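**Room phones: keep or pull out?** 
Posted in: Small Accommodation Operators > Fit-out and Maintenance 
Thread started April 2018

---

**gumleaf_units**

We have 15 rooms on the highway side of Skerndale. The switchboard is a Todis, older than our time here, and it has started dropping calls from reception to the back row. The tech from Rodrigues came out and said he can get it going again but he won't promise for how long. Parts are second-hand only.

He has quoted almost $500 for the repair. A new small system with new handsets is a lot more than that and I don't have the final figure yet.

My other half wants to pull the phones out altogether and put a card in each room with the reception mobile number. I'm not sure. Who has done it and did you get complaints?

---

**riverbend2**

Pulled ours out when we repainted. No complaints that I can remember. Everyone has a mobile. It freed up a power point behind every bed, which guests do notice.

The card in the room works fine. Laminate it or you will be reprinting every few weeks.

---

**kelpie_court**

Mobile coverage is the question. What's it like in the back row? We're in Skultine and it depends which carrier you're with. On one of them you have to stand in the car park. If a guest has a fall in the bathroom at night I want them able to pick something up and get me.

I'd keep them.

---

**riverbend2**

> If a guest has a fall in the bathroom at night

The phone is next to the bed though, so it doesn't help much there. You'd need one on the bathroom wall.

---

**kelpie_court**

They can get to the bed. An old bloke in one of our rooms did exactly that two winters ago. He'd left his mobile in the car.

---

**gumleaf_units**

Coverage in the back row is ordinary. Fine on the step, patchy inside. The walls are double brick. Wifi is good in all the rooms since we moved the access points, so wifi calling would work for people who have it switched on.

---

**tradie_by_day**

Most people over sixty don't have it switched on and don't know where to find it.

Before you spend the money, ask Rodrigues whether the fault is in the box or in the cable run. If it's only the back row dropping out, I'd be looking at the cable first. We had water in a pit and it looked like a switchboard fault for months. Got charged for a card we didn't need. Open the pit lid after rain and have a look.

Also check what happens to the old box when your area goes over to the new network. Some of them need an adaptor, and some don't like the adaptor.

---

**gumleaf_units**

Good point about the pit. There is one near the bins. I'll lift the lid tomorrow.

---

**saltbush_stay**

We kept phones in the ground floor rooms and took them out upstairs. It's a bit untidy as a policy but it works. Older guests and anyone with mobility trouble get put downstairs anyway. We went from a full set down to 4 handsets, and the ones we took out are in a tub in the linen room as spares.

Wake-up calls are the thing people still ask for. Truckies and people with an early flight. You wouldn't think so with everybody carrying an alarm clock in their pocket but they ask.

---

**riverbend2**

I tell them to set their phone.

---

**saltbush_stay**

You can, but I get return bookings out of those calls. It takes me no time.

---

**kelpie_court**

Agree with saltbush. And if you do pull them, don't leave the socket hanging off the wall with the wires out. I stayed somewhere last year with a bare hole behind the bedside table and it made me wonder what else hadn't been finished.

---

**hilltop_hosts**

Going to disagree with most of this. A phone in the room tells the guest there's someone on the other end. We did a cheap survey form at checkout for a while. Hardly anyone had used the phone, but when we asked if we should take it away, plenty said leave it. They like it being there.

What puts people off is a grubby one. Handsets go sticky and nobody on the cleaning roster thinks they own the job. We put it on the room sheet next to the remote and the light switches. A wipe with a barely damp cloth, and the cord as well. If the cord is stretched out and tangled, buy a new cord. They're cheap and it makes an old phone look looked-after.

The other thing is where it sits. We had ours on a narrow shelf and they got knocked off all the time. We changed to round side tables with a raised rim, light oak finish, and the phone goes right at the back with the handset on the left. Leaves the front clear for a glass or a book.

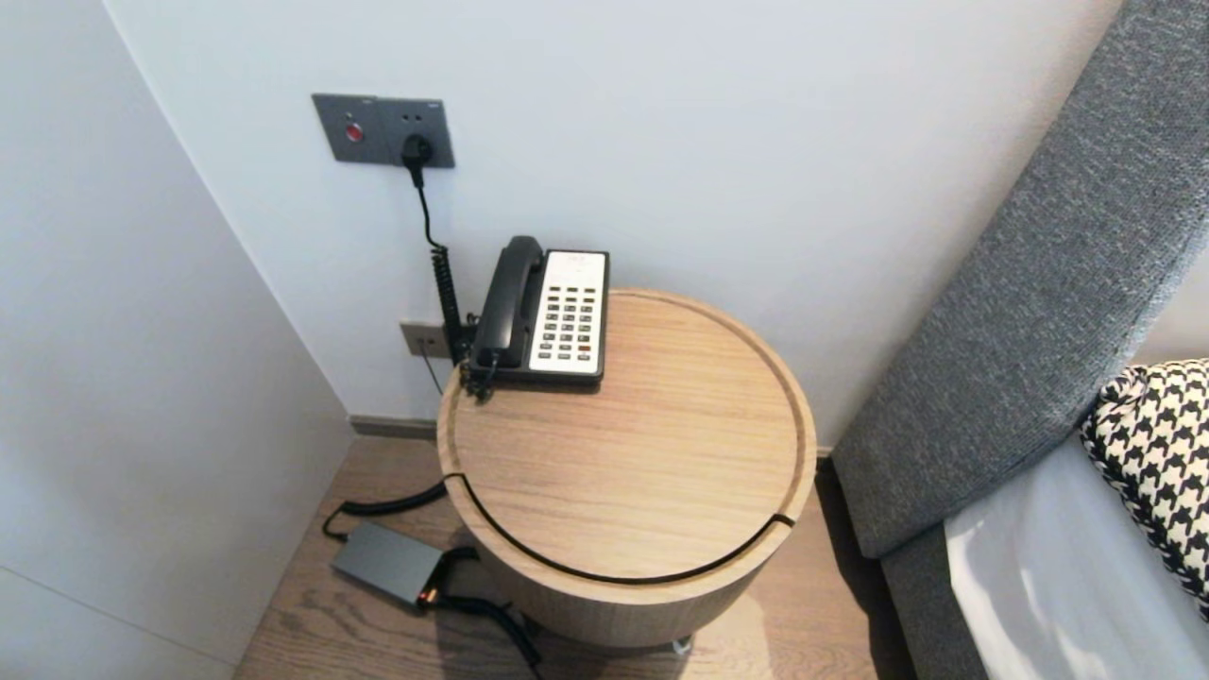
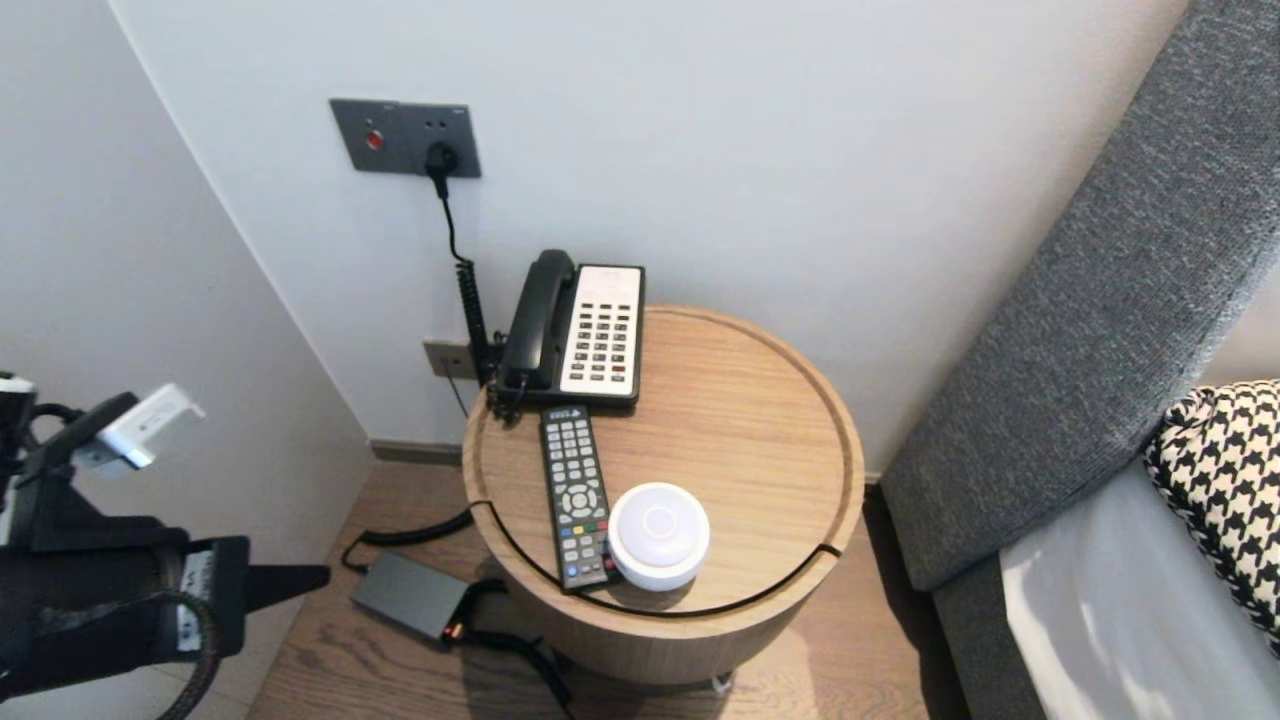 Remote in front of the phone in the second one.
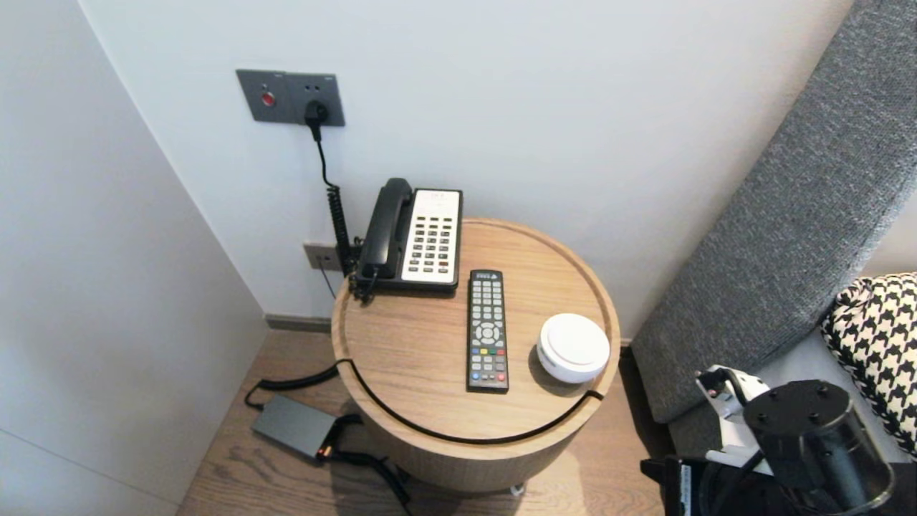
Cost of the tables wasn't bad. We bought them through a closing-down sale, so I can't point you to a supplier. Whatever you buy, put felt underneath if you have a timber floor, and have a spare or 2 put away in case the finish gets marked.

On the switchboard, I'd pay for the repair if he'll give you a warranty on his labour. If he won't, put the money towards the new system.

---

**riverbend2**

A survey where people say they want something they don't use isn't much of a reason to spend money. But fair enough, it's your place.

---

**hilltop_hosts**

They don't use the fire blanket either.

---

**riverbend2**

The fire blanket doesn't need a switchboard.

---

**tradie_by_day**

One more for gumleaf. If you end up going new, ask for a price on phones that run over your existing data cabling. Depends what's in the walls. In double brick you don't want to be chasing new cable if you can help it.

---

**gumleaf_units**

Update. Lifted the lid on the pit near the bins. Full of water nearly to the top, and the joint is sitting in it. Bailed it out with an ice cream container. Back row rooms have been clear all day, but I know that's not a proper test.

Rodrigues is coming back in May to redo the joint and lift it up off the bottom. He's knocked the switchboard repair off the quote until we see how it goes. Phones are staying for now. My other half has agreed to that on the condition that the sticky ones get replaced, and having gone round and picked up every handset this morning, I can't argue.

Does anyone know if the Todis will take any brand of analogue handset or does it have to be theirs?

---

**saltbush_stay**

Ours took whatever we plugged in, but the message light only worked on the Todis ones. I can look in the tub for you if you want a couple. Send me a message with your postcode.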